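Lab Notes: Two grippers, one wrist camera

The gripper comparison we announced in the last issue is finished. Over the past month we ran the Lorimex and the Tekent two-finger grippers on the same arm, with the same wrist camera and the same controller settings. The goal was to pick one for the tabletop sorting work that starts in February.

Both grippers bolt to the Abbasi adapter plate we already had. The Lorimex went on without trouble. The Tekent needed longer screws and a spacer, and its cable had to be rerouted along the outside of the forearm. After that we saw no snagging, but anyone who swaps it in should turn the wrist by hand through its full range before powering up.

Each gripper did 543 pick attempts. The object set was the usual mix of hard toy blocks, soft toys, and bowls. Blocks were picked from the open table, from beside a bowl, and from inside one. Soft toys were picked only from the open table. We logged a pick as good if the object was lifted clear and held for 10 seconds.

On the open table the two were nearly even. The Lorimex closes faster and was a little better on soft toys, where the extra speed seemed to keep the fabric from sliding out between the fingers. The Tekent was slower but more repeatable on blocks. Most of its misses came early on, before we lowered the closing force.

Bowls made the difference. The Lorimex has thick fingertips, and they often touched the rim on the way down. When that happened the bowl moved and the planned grasp was off by the time the fingers closed. We counted 37 rim contacts that ended in a failed pick with the Lorimex. The Tekent had 10.

We also tried two camera positions. The first was high on the wrist, looking straight down. It gave a wide view of the table but lost the fingertips during the last part of the approach. The second was lower and tilted forward by 30 degrees. Part of the view is taken up by the gripper, and objects near the bottom can be hidden behind a finger, but you can see the fingers and the target together. Everyone who drove the arm by hand preferred the lower position, so we are keeping it.

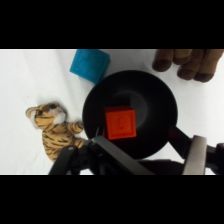

Wrist camera view with the orange block in the black bowl and the gripper fingers open.

Black bowls gave the camera some trouble. The inside reflects the overhead lights, and the bright patch moves as the wrist moves. Fixing the exposure on the camera helped more than changing the lights did. The fixed setting is now saved as the default in the Mutell controller profile, so please don't switch it back to auto between sessions.

We will use the Tekent for the sorting work. The Lorimex stays on the shelf with its mounting screws taped to the base, and it is free for anyone working with soft items only. Logs from both sets of runs are on the shared drive, in the gripper folder. The arm is booked for calibration all day Friday and will be open for sign-up again after that.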